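Flornen folding table, white, two pieces: my review after one winter and one spring

By Ayten Kaplan
July 7, 2022

Print this page | E-mail this page
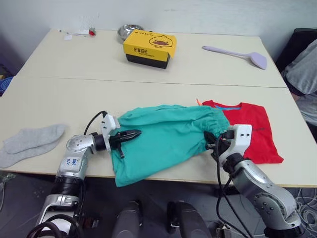

Why I wanted a table for laundry

For many years I folded clothes on the bed. It is low, it is soft, and my back was complaining every Sunday. My sister Lisa has a proper table for this in her cellar and when I visited her in January I folded two baskets there and felt no pain after. So I decided to buy also.

I took two of the Flornen tables, the plain white ones, and pushed them together, one behind the other. One table alone was enough for shirts but not for bed sheets. I paid 90 dollars for the pair, with delivery. The shop, Imurik, sent them in two boxes, and the second box came 5 days later than the first. I wrote to them and received a polite answer, so I do not take away points for this.

Putting together

The legs are screwed in by hand. The paper with the instructions has only drawings, and the drawing of the feet is too small to understand. I needed 18 minutes for the first table and less for the second. You should turn the feet until both tops have the same height. I did it badly the first time and there was a step between the tables which caught every sleeve I pulled over it. Now there remains only a thin line where they meet, and cloth slides over it well.

How it is for folding

The surface is smooth. With T-shirts I like this very much. I lay the shirt down, I bring the sides in, and it makes a flat rectangle without the fabric holding on to the table. A red T-shirt on white is also easy to see, and so is anything dark or green. White socks are another matter. I lost one for a whole afternoon on the back table.

Things with elastic are more difficult. Anything with a gathered cuff wants to jump back into a ball, and on a smooth table it has nothing to hold it. I hold the gathered end with one hand and pull the rest straight with the other. On the bed the blanket did a part of this work for me. If you have small children and many clothes with elastic, you may like a cotton cloth under them.

Another small point is the front edge. Big pieces hang over it, and when the piece is heavy it slowly goes down to the floor. I now fold the long things starting from the back table.

Cleaning

I wipe it with a damp cloth. My tables stand against a white wall, near the sink with the old Moen faucet, so they get some water drops, and until now I have not found any swelling or yellow places. A blue pen mark did not come out completely. Please do not write your shopping list there as I did.

What I would change

I wish that the two tables had a clip for joining. When I lean on the front one it moves a little, and after some weeks the line between them becomes wider. I put felt under the feet, which was a mistake, it moved even more. Rubber is better.

The maker says each top carries 50 pounds. I have not tested this, and wet towels in a full basket I prefer to leave on the floor.

Would I buy it again

Yes, for the price. It is a simple table and the height is right for me, but a tall person should try it before in a shop. I give it four stars. The missing star is for the clip and for the drawing of the feet.

Contact | Copyright 2022 Ayten Kaplan | Back to top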